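Jiltico Room Acoustics Readings

A table of sound readings taken in ordinary rooms, for people who want real numbers to practice on or compare with their own. The readings were made for the Zisomport study on speech in shared rooms and are released here in cleaned form.

Version 1.3. Columns renamed in May, see Changes.

What is in the table

There are 2,520 rows covering 104 rooms. Each row is a single reading at one spot in one room, in one frequency band. The rooms are offices, classrooms, meeting rooms, workshops, two chapels and a former laundry in the Assunção building. No homes are included.

Files

readings.csv has the readings themselves.
rooms.csv has one row per room: floor area, ceiling height, main floor covering, main ceiling type.
bands.csv lists the center frequencies.
notes.txt holds remarks typed in by whoever took the readings. Spelling has been left alone.

Columns in readings.csv

room_id: matches rooms.csv
spot: a letter, starting again at A for each room
band: matches bands.csv
decay_s: time in seconds for the sound to drop by 60 decibels, worked out from a 20 decibel drop
background_db: level with everyone silent and the ventilation running
flag: blank, or one of the codes listed under Flags

How the readings were made

A balloon was popped at a marked point and the sound recorded at each spot on a stand at seated ear height. Every spot got three pops, and the middle value was kept. Doors and windows were shut. Chairs stayed where they were found, and furniture was not moved to make room for the stand. If a spot fell on top of a desk, it was shifted to the nearest clear patch of floor and the shift was written in notes.txt.

Ventilation was off for the pops wherever it could be switched off. In some rooms it runs from a central timer, and those readings carry the V flag. Lights stayed on throughout. Fixtures that hum will show up in background_db, mostly in the lowest two bands.

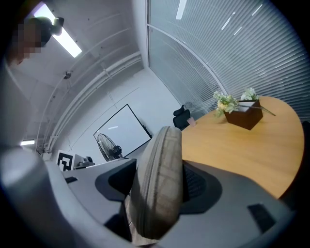
Why are the decay times at the low end so uneven from spot to spot?
Low notes have wavelengths close to the size of a small room, so they build up in some places and cancel in others. Average over all the spots in a room before comparing it with another room, and treat anything below 200 Hz in the smaller rooms as a rough guide only.

Flags

V: ventilation could not be turned off
N: outside noise during the recording, reading kept
S: drop too short to measure well, value estimated from a shorter stretch
R: reading repeated on a later visit, first one thrown out

Rows with S should be left out if you are fitting anything. They are kept so the spot letters stay continuous.

Known problems

Ceiling height in rooms.csv is the highest point. For sloped ceilings this makes the volume too large if you multiply it by floor area. The two chapels are the worst cases.

Floor covering is a single word. A room with carpet tiles over half the floor is listed as carpet.

The recorder used on the early visits clipped on loud pops. Clipped recordings were removed, which leaves some early rooms with fewer spots than later ones.

People were present in all rooms, usually two, and their effect has not been subtracted.

Software

The decay times were computed with Flider, using its default filter settings. Other tools will give slightly different numbers in the lowest band. The audio is not part of this release because some recordings pick up talk from the hallway.

Changes

1.3: rt changed to decay_s and bg to background_db. No values changed.
1.2: two rooms had their ids swapped. Fixed.
1.1: added notes.txt.

Use

Free for any use, including teaching. Please keep this file with the data, and give the version number if you publish results from it. Corrections to rooms.csv are welcome, with the room_id in the subject line.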